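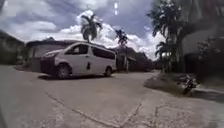 In Praise of the Slow Road Home

My uncle Siamak Vahidi drove the same way home from work for most of his life, and it was never the fast way. He could have taken the highway out of Warbridge and been at the table before the rice was done. He liked the back streets (he knew every dog on them, I think) and my aunt learned to put the rice on late.

I've been thinking about him a good deal since the town announced it wants to spend its street money on one wide new connector and let the neighborhood streets wait until January, or the January after that. I understand the reasoning, I really do. The connector will save the average driver 2 minutes. But I keep wanting to ask what we plan to do with those minutes, because I have a feeling I'll spend mine looking for my other shoe.

A small street is where you learn to ride a bike and where you wave at people whose names you've forgotten. When the pavement goes bad, people steer around it for years and even get a little fond of it,
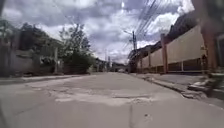
but fondness won't help a woman of 70 pushing a cart back from the market. My neighbor Saeed Rezaei has walked to the bakery on Talebi Street every morning since he retired, and these days he goes with his eyes on the ground. That seems a shame to me. He used to come back with news!

So my own vote, for whatever it's worth in a town of 3,902, is to fix the old streets first, the dull ones with no ribbon to cut. Let the connector wait its turn. I'd gladly give up my 2 minutes, and I believe my uncle would have given up his too, and then taken the long way to tell you about it.

Recent columns
The Porch Light Question
What We Lost When the Meketti Diner Closed
Letters: More on the Library Hours
A Good Word for Leftovers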